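양팔 탁상 작업 셀 안전 점검표 (가사 작업 적용성 의견 포함)
점검 대상: Manstead 작업실, 탁상 정리 셀
점검 양식: Verkia 협동 작업 점검 양식을 탁상용으로 줄인 것
작성: Rimantas Lill
검토 의견: Marisol Gallagher
판정 표기: 적합 / 조건부 / 부적합 / 미확인

0. 범위

식탁 위 물건을 집어 그릇에 담는 작업을 기준으로 한다. 설거지, 칼질, 가열 조리는 범위 밖이다. 판정은 설비 안전과 작업 능력을 따로 적는다. 안전 항목이 모두 적합이어도 집안일에 쓸 수 있다는 뜻으로 읽지 말 것. 지난번 점검표에서 두 항목을 한 칸에 적었다가 Dristberg 쪽에서 판정을 잘못 옮긴 일이 있어 양식을 나누었다.

1. 전원 투입 전

1.1 팔 베이스 체결 상태. 적합.
손으로 밀어 유격 없음. 볼트 머리의 확인 표시선은 다시 그을 것.

1.2 비상정지 버튼 위치와 동작. 적합.
앉은 자세와 선 자세에서 각각 눌러 보았다. 두 경우 모두 양팔이 정지했다. 정지 후 팔이 조금 처지므로 그리퍼 아래에 손을 두지 않는다.

1.3 작업면 청소 상태. 적합.
상판은 물기를 닦고 시작한다. 대리석은 미끄럽고, 갈색 바탕의 흰 줄무늬가 영상 인식에 영향을 주는지는 4.3에서 다룬다.

1.4 셀 앞쪽 접근 제한. 조건부.
세 면은 벽이 있으나 앞쪽은 팔이 들어오는 방향이라 물리적 차단이 없다. 바닥 표시선만으로 운용 중이다. 성인 작업자만 있는 작업실에서는 받아들일 수 있다. 아이나 반려동물이 있는 가정이라면 이 항목은 부적합으로 바뀐다.

1.5 케이블 여유 길이. 조건부.
팔을 최대로 뻗은 자세에서 호스가 당겨지지 않음. 다만 팔 위로 크게 도는 구간은 반대쪽 팔과 걸릴 가능성이 있다. 고정 클립 추가 요청.

2. 저속 운전 점검

2.1 양팔 간 간섭. 조건부.
같은 영역에 두 팔이 동시에 들어가지 않도록 소프트웨어로 구역을 나눈 상태다. 구역 경계에 물건이 놓이면 어느 팔도 집으러 가지 않는다. 안전상으로는 옳은 동작이고, 작업 능력으로는 결함이다.

2.2 그리퍼 파지력 제한. 적합.
제한값은 Rätsep 기록지에 적힌 값과 일치. 손가락이 끼었을 때 스스로 뺄 수 있는 수준이다.

2.3 파지 중 정전. 미확인.
이번 점검에서는 시행하지 않음. 다음 점검 때 물건을 쥔 상태에서 전원을 내려 볼 것. 낙하 높이를 함께 기록한다.

2.4 집기 동작. 조건부.
노란 파프리카 정도의 크기가 작업하기 쉬운 편에 든다. 그보다 작은 물건은 두 손끝 사이에서 기울기 쉽고, 옆에 다른 물건이 붙어 있으면 접근 각도가 좁아진다. 가지처럼 길고 매끈한 것은 중앙을 잡아야 한다. 그릇 가장자리를 건드리지 않으려면 내려놓기 전에 손목을 한 번 더 세우는 동작이 필요한데, 이때 작업 시간이 늘어난다.
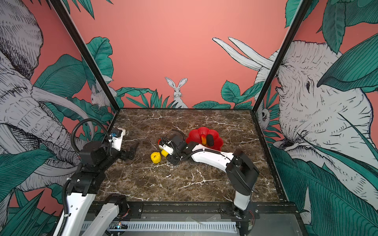
Marisol Gallagher는 이 속도라면 식탁 하나를 치우는 동안 사람이 세 번은 치웠을 것이라며, 가사용이라는 말을 점검표 제목에서 빼자고 했다. 안전하게 느린 기계와 쓸모 있는 기계는 별개의 판정이 필요하고, 지금 양식으로는 앞의 것만 증명된다는 의견이었다.

작성자 의견: 제목은 유지하되 "적용성 의견"이라는 표현으로 한정했다. 속도 비교는 측정한 값이 없어 판정에 반영하지 않았다.

3. 반복 운전 점검

3.1 연속 시도. 조건부.
수요일 오전에 시작해 거의 140회까지 시도했다. 그중 사람이 손을 댄 경우가 12회다. 손을 댄 이유는 대부분 물건이 굴러 작업 영역을 벗어난 것이고, 설비 정지로 이어진 경우는 없었다. 재배치할 때마다 작업자가 셀 안으로 팔을 넣게 되므로, 개입 횟수는 작업 능력 지표인 동시에 안전 지표로 관리해야 한다.

3.2 개입 절차. 부적합.
절차서에는 정지, 확인 호출, 손 투입, 이탈, 재개의 순서로 되어 있다. 현장에서는 확인 호출이 자주 빠졌다. 혼자 운용할 때 호출할 상대가 없다는 점이 원인이다. 단독 운용용 절차를 따로 만들 것. 초안은 Rimantas Lill이 작성한다.

3.3 모터 온도. 적합.
36분 연속 운전 후 손을 대어 확인하고 온도계로 다시 확인. 두 팔 모두 기준 이내. 팔꿈치 관절이 손목보다 높게 나왔다.

3.4 소음. 적합.
대화에 지장 없음. 밤에 침실 옆방에서 쓸 수 있는 정도인지는 이 작업실에서 판단할 수 없다.

4. 인식과 파지

4.1 손목 카메라 시야. 조건부.
그리퍼를 벌린 상태에서는 손가락이 화면 아래쪽 양옆을 가린다. 대상이 두 손가락 사이 열린 구간으로 들어와야 접근 오차를 보정할 수 있다. 접시가 오른쪽에 치우쳐 있으면 담긴 물건의 일부만 보고 판단하는 경우가 생기므로, 접근 초기에는 고정 카메라 값을 우선한다.

4.2 겹쳐 놓인 물건. 부적합(작업 능력).
접시 안의 과일 모형이 서로 닿아 있을 때 하나만 들어내는 동작은 아직 안정적이지 않다. 앞쪽의 길쭉한 노란 과일을 들면 그 뒤에 일부 가려진 작은 과일이 따라 움직일 수 있다. 뒤쪽의 아보카도는 색이 어두워 윤곽 추정이 불리하다. 오른쪽 벽면처럼 광택이 있는 곳에는 과일이 비치므로, 반사된 모양을 물건으로 세지 않도록 상판 밖 영역을 제외해 둘 것.

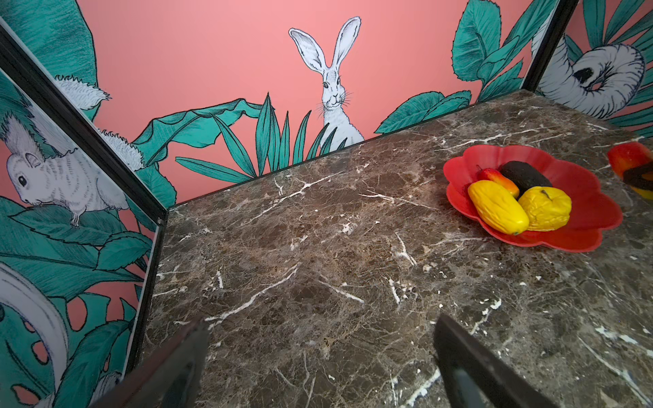
제외 영역을 설정한 뒤에는 벽 쪽으로 팔을 뻗는 오동작이 재현되지 않았다. 다만 이 설정은 셀의 치수를 알고 있기 때문에 가능하다. 일반 주방에는 냉장고 문, 오븐 유리, 창문이 있고 사람이 그 사이를 지나다닌다. 제외 영역을 손으로 그려 넣는 방식은 가정에 설치할 때마다 반복해야 하고, 의자 하나를 옮겨도 다시 그려야 할 수 있다.

4.3 배경 무늬의 영향. 미확인.
상판의 흰 줄과 벽의 동물 그림이 인식률에 미치는 영향을 분리해 시험하지 않았다. 무지 상판과 비교하는 시험을 August 이전에 한 번 잡을 것. 비교 시험에서는 조명 위치를 바꾸지 않는다.

4.4 모형과 실물의 차이. 미확인.
모형은 눌려도 상하지 않고 즙이 나오지 않는다. 실물 토마토나 익은 복숭아에서는 파지력 기준을 처음부터 다시 잡아야 한다. 현재 값으로 실물을 집는 시험은 승인하지 않는다.

5. 운전 종료와 정리

5.1 대기 자세 복귀. 조건부.
한쪽 팔이 그릇 앞을 지나는 자세에서 종료하면 다음 작업자가 그릇을 빼다가 팔을 칠 수 있다. 종료 전에 두 팔 모두 상판 밖으로 물릴 것.

5.2 그릇 안 물건 배치. 조건부.
꽃 모양 빨간 그릇에 담을 때 길쭉한 물건은 끝이 가장자리 밖으로 나오기 쉽다. 그 상태에서 그릇을 들면 떨어진다. 그릇째 옮기는 작업은 현 단계에서 사람이 한다.

5.3 배선 정리. 조건부.
오른쪽 팔 베이스 부근에 빨간색과 검은색 전선이 묶이지 않은 채 나와 있다. 결속 후 다시 확인. 앞쪽 회색 케이블 트레이 왼쪽 끝의 기판은 덮개를 씌우는 것을 권한다. 가정에서는 물을 쏟는 높이와 같다.
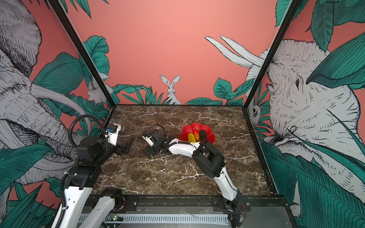 그러면 지금 상태로 가정 주방에 둘 수 있는가?
사람이 옆에 서서 지켜보는 시험 용도까지만 가능하고, 무인 운용은 1.4와 3.2가 해소될 때까지 허용하지 않는다.

6. 종합 의견

설비 안전: 조건부 적합. 작업실 안, 교육받은 성인, 저속 조건.
작업 능력: 하나씩 떨어져 놓인 물건을 그릇에 담는 일은 개입을 전제로 수행 가능. 겹친 물건, 젖은 물건, 물러지는 식재료는 불가 또는 미확인.

Marisol Gallagher 의견: 작업장 쪽이 먼저일 것으로 본다. 부품 상자에서 부품을 골라 트레이에 놓는 일은 물건의 종류가 정해져 있고 바닥에 아이가 없다. 같은 팔, 같은 그리퍼라도 판정이 두 단계는 올라간다.

Rimantas Lill 의견: 부품 선별에 동의하나 기름 묻은 부품은 별도 시험 필요. 가사 작업 중에서는 빨래보다 식탁 정리가 판정하기 쉽다. 천은 집은 뒤의 모양을 예측하기 어렵고, 이 양식에는 그 항목 자체가 없다.

7. 조치 목록

- 팔 상부 호스에 고정 클립 추가 (1.5)
- 파지 중 정전 시험 (2.3)
- 단독 운용 절차 초안 (3.2)
- 무지 상판 비교 시험 (4.3)
- 오른쪽 베이스 전선 결속 (5.3)
- 기판 덮개 (5.3)

조치 완료 칸은 작업한 사람이 직접 서명한다. 대리 서명된 칸은 미완료로 처리한다.

관련 글
그리퍼 손끝 교체 주기 기록 방법
작업 셀 바닥 표시선 규격 정리
Dristberg 부품 선별 시험 점검표
빨래 개기 작업, 점검 항목을 어떻게 정할 것인가
비상정지 후 재개 절차 개정 내용

이 사이트는 접속 통계와 화면 설정 저장을 위해 쿠키를 사용합니다. 계속 이용하면 쿠키 사용에 동의하는 것으로 간주합니다. 동의 | 설정 변경

문의 | 점검 양식 내려받기 | © Manstead 작업실 | 맨 위로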